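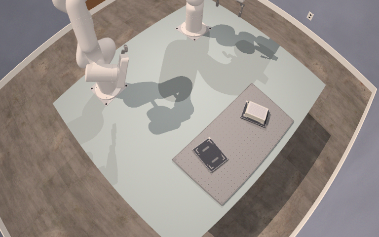 Gripper comparison: progress report to the Flekis fund, May 2023

We're past the halfway point and it has been a really good few months. The short version is that the simulated bench works, both gripper models are running on it, and we have enough results to say something useful about the first of our two questions (which finger shape copes best with a badly placed rack).

The bench

Most of the winter went on the virtual copy of the Trirkby bench. It has two arms on a shared table, with a breadboard, a rack in its holder and a marked plate to set it down on. We got the arms moving early. The contact between fingers and rack took far longer, and for several weeks the rack slid about as if it had been buttered. The fix was a smaller time step during the grasp and a better friction setting, and we now trust the results enough to plan real runs from them.

Gripper trials

We have logged 1,137 pick-and-place attempts out of the 3,000 in the plan. Every attempt starts with the rack turned or shifted a little from where the controller thinks it is. The Birneo fingers, which are short and flat, are very steady when the rack is nearly square to them, but they catch a corner and tip it once it's turned much further. The Chu fingers are longer and slightly angled, and they forgive a lot more. They also take longer to close, so we lose a bit of time on every move.

We had expected the flat fingers to win outright, so this was a lovely surprise! It does mean the choice depends on how well the camera can find the rack, and we'd like to look at that properly before recommending either.

Controller

We tried two ways of sharing the table between the arms. With fixed turns, one arm waits until the other is clear. With the shared planner, both move at once and keep out of each other's way. The planner is quicker, but it gave up with no safe path 39 times, nearly all of them with both arms reaching over the breadboard. Moving the second arm's rest position back has helped, and we're rerunning those cases now.

Spending and time

We have used 60 per cent of the budget. Computing came in under the estimate and the spare fingers came in over – the two more or less cancel out. We're two weeks behind on the camera work and level on everything else.

Next steps

Finish the remaining attempts, add camera error to the starting positions, and move the best settings onto the real arms at Trirkby in July. We'd be glad to show you the bench running before then if a visit suits.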